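March 28, 2024
Steamer bench, buns, continued from the Bosten pages

Moved everything to the white table this morning. Layout is the one Dorian sketched last time: cooker base in the middle, glass lid flat on the left, plate on the right. Keep it that way until the series is finished, otherwise the notes on reach and handling don't compare.

Water for the base is 500 ml, measured in the jug, poured before the steel part goes on. The fill mark inside the base is hard to read and I don't trust it. Jug only from now on.

Buns are the Drekell frozen plain ones, the same bag we opened for the lid test. Separated them on the tray with a gap to the wall wherever possible. The last batch I did had two touching and they tore when they came apart, which made the skin notes useless for both. Four to a load is comfortable. Five fit, but then one always leans on the steel and picks up a flat side.

Lid goes down handle up. I had been standing it on its edge against the wall and it slid twice. Flat takes more table but there is room.

Plate is the big white one from the Nisbet box. The smaller plate has a deeper rim and the buns roll to the middle and stick together. On the big one they stay where they are put.

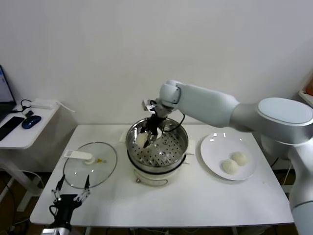
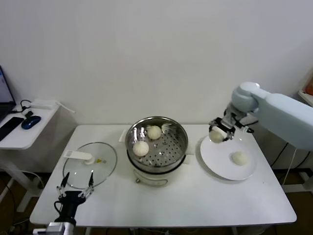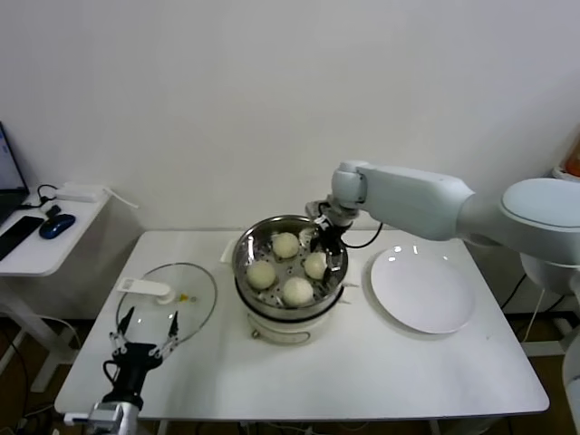 Steamer in the middle of the table, glass lid lying flat to the left of it.

Does the tray need lining for these buns?
A light wipe of oil on the perforated tray is enough for the plain ones. Paper liners work too, but cut them smaller than the tray so the holes near the wall stay open. Use paper for anything with a sweet filling, which leaks and bakes onto the steel.

Other things to carry over:

Oil. Put it on with a folded paper towel, a very thin coat. On the first Bosten run I brushed it and the undersides came out yellow and greasy.

Resting. Lid off, heat off, leave the buns in the pot for 3 minutes before anything gets moved to the plate. Skins are tacky straight after the lid comes off and mark easily. Wrinkling on top seems to depend on how fast the lid is lifted. Dorian thinks it is drip from the glass. Could be both. Try a cloth under the lid next time and write down which it is.

Cleaning. Tray comes out and gets soaked, the steel part gets washed by hand, the base is wiped only. Do not put the base near the sink. Dry the underside of the steel before it goes back on.

Lurnow sent the spare lid knob, part 3184 on the slip (printed as 3,184, same thing). It is in the drawer with the jug. The one we have is still tight, so leave it on.

To do: order another bag before the June series, same kind if they still carry it. Find the long tongs. Ask Dorian whether he wants undersides logged separately or in the same column as skin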